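The Shops That Stay on Orko Street

By Golshifteh Bahrami
Mar 22, 2019

Parviz Salehi opens his shoe repair shop at 7 a.m. and spends the first hour on heels. Heels are quick work and they pay the rent. Boots and bags wait until the afternoon, when fewer people come to the counter.

He has rented the same ground-floor room for 14 years. In that time the bakery next door became a phone store, then a juice bar, then a phone store again. Salehi kept his lease because he signed a long one early, when the landlord was glad to have anybody.

"I got lucky with the paper," he says. "The work I learned. The paper was luck."

Small repair trades used to fill streets like this one. A local trade group, the Dusar Merchants' League, keeps a list of businesses that fix things for a living: shoes, watches, zippers, lamps, sewing machines. The list now has 174 names. Banafsheh Mohammadi, who updates it each February, says the biggest losses have been in watches and small appliances. Tailors are holding steady.

Rent is the main complaint, but parts come up almost as often. Salehi buys his rubber soles from Soltani, a wholesaler across town that will still sell a single box. Other suppliers have moved to large minimum orders, and a one-room shop has no place to put them.

Then there is getting customers to the door. Deliveries and short stops take up the curb for most of the morning, and people with a heavy sewing machine in the trunk don't want to carry it four blocks. Several owners have asked the city for a 10-minute loading space. They are still waiting for an answer.

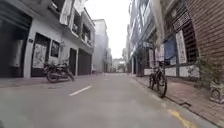 Learning the trade

Afshin Naseri came to lamp repair at 41, after two decades in an office. He paid $2,155 for the tools and stock of a man who was retiring, and the price included a month of lessons in the back room.

Most of what he does is rewiring. A table lamp takes him less than an hour if the base comes apart easily. Old ones with glued felt on the bottom take longer, and he charges the same for both.

He says the hard part was learning to quote a price. Early on he guessed low and lost money on every chandelier. Now he asks for a photo first, then adds a little for screws that won't turn.

Sérgio Torres, who runs the sewing machine shop Oson, has trained three people in his back room. One left for a factory job. The other two have shops of their own, and they call him when a part is hard to find.

Torres would take on another trainee this year if he could pay a full wage. For now he offers Saturdays only, and he has a waiting list of two.

Salehi has no trainee. His lease has three years left, and he has already asked the landlord about the next one.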